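Buy the Table Before the Arm

Every January the same discussion returns in our workshop at Zokdale. There is money for one machine, and everybody wants to speak about the arm. How fast is it, how much can it lift, what did Guérin pay for theirs. I think this is the wrong place to start a budget.

The arm is the part that the seller explains very well. The rest we must discover alone: the table, the fixtures, the spare fingers, the hours of a person who puts the parts back after each trial. In our last plan the small items filled 248 lines, and the arm was only one of them. I was ashamed of this list at first. Now I would show it to any buyer.

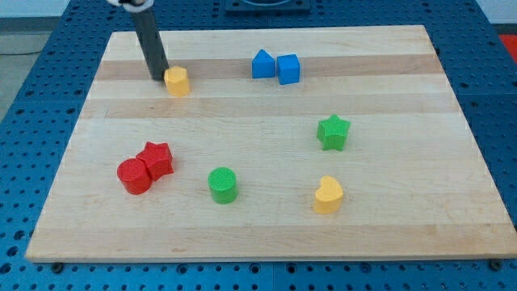

Évan Cordier does not agree with me. He wrote that a small shop cannot wait for a perfect list, and that at Stelell they bought the arm first and learned the rest in seven weeks. I respect this, but Stelell had two technicians free for those weeks. We had none.

My proposal is modest. Before asking for a price, write down one task and the parts it needs, and work with simple pieces for three months. Printed shapes cost little and they can be dropped. If the task still looks useful after that, call Bomemov or another supplier and discuss the arm with them. The money for fixtures should already be reserved on that day.

We use cookies to improve your experience on this site. Accept all | Manage settings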